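Barnton furniture shop marks a busy summer with bigger workroom and a longer trial period

Ollell, the family-run office furniture dealer on the north side of Barnton, will open its enlarged workroom to customers in September, and anyone who has squeezed past a row of filing cabinets to reach the old one will understand why the staff are so pleased about it.

The new space adds 3,904 square feet to the back of the building, taking in the former tile warehouse next door, which had been standing empty for longer than most people on the street can remember. It will hold the repair benches, an upholstery corner, a small room for trying out chairs, and a good deal more storage for the used desks and cabinets that make up the larger share of what the company sells.

Owner Vikas Kushwaha started the business out of a rented garage, buying chairs from offices that were closing or moving and fixing them up in the evenings after his regular job. He still does some of the repair work himself, mostly early in the morning before the phones start, and he was tightening the arm of a conference chair when he stopped to talk with us.

"We were turning things away, and I hated it," he said. "A law office would call and say, we have 40 good chairs, can you take them by the end of the month, and I would be standing here looking at the ceiling, wondering if I could hang them from it."

The wall between the two buildings came down in the spring, and the work went on through a good part of the summer while the shop stayed open. Customers were very patient about the dust, Mr. Kushwaha said, and a few of them kept coming in just to see how far along it was – one retired bookkeeper brought muffins for the builders on two separate mornings, and they still ask after her.

Alongside the larger workroom comes a change that many smaller offices will be glad to hear about. Until now, a customer who bought a refurbished chair had 5 days to decide whether it suited them. From September, that becomes a full month, and it applies to new chairs as well as used ones. The chair has to come back clean and in one piece, and the customer pays nothing for the pickup as long as the address is inside the Barnton delivery area.
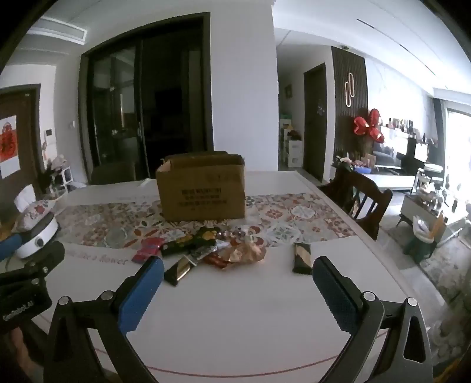 Mr. Kushwaha said the old limit never sat right with him. It takes a person a week just to stop fiddling with the levers, he said, and another week to find out what their back thinks of it. He would much sooner have a chair come home to the shop than have somebody sit in it crossly for the next ten years, telling everyone at lunch where they bought it.

The company has also taken on the Werkulia line of adjustable desks, which it will sell new and set up on site. There are three widths and a choice of light or dark tops, and the showroom has one of each width plugged in so that people can raise and lower them as often as they please. (Children are welcome to have a turn too, within reason.) Delivery on the desks is running at two to three weeks, a little longer for the widest one.

For offices that are furnishing more than a room or two, the planning service continues as before. Someone from the shop comes out, measures the space, asks how many people work there and what they do all day, and sends back a floor plan with prices for new pieces, used pieces or a mixture of the two. The visit costs $200, and that amount comes off the bill if the customer goes ahead with an order.

One of the first big jobs to pass through the new workroom will be for Khurana, the accounting firm that is moving into the old savings bank on Mill Street. The firm is keeping most of its existing desks and having them refinished to match, and it has ordered used cabinets for its client files. The order runs to 700 pieces once all the shelves, drawer units and screens are added in, and it would simply not have fit in the building a year ago.

Two new people have been hired to help, one for upholstery and one for deliveries, and the shop is still looking for a part-time repair hand. Experience with wood finishing would be welcome, Mr. Kushwaha said, though he has always been happy to teach someone who is careful and doesn't mind sawdust in their coffee.

Customers who come by in September will be able to walk through the workroom and see the pieces being repaired, and there will be reduced prices on a group of used bookcases and meeting tables that need to move along before the Khurana order takes up the floor. Coffee will be on from 9 a.m. Parking is in the lot behind the building, which now has its entrance on the side street, as the old driveway has been closed off for deliveries.

Offices with furniture to sell or pass on are asked to call ahead with a list, and photos if they have them. The shop takes desks, task chairs, cabinets, bookcases and meeting tables in sound condition. It can't accept cubicle panels at the moment.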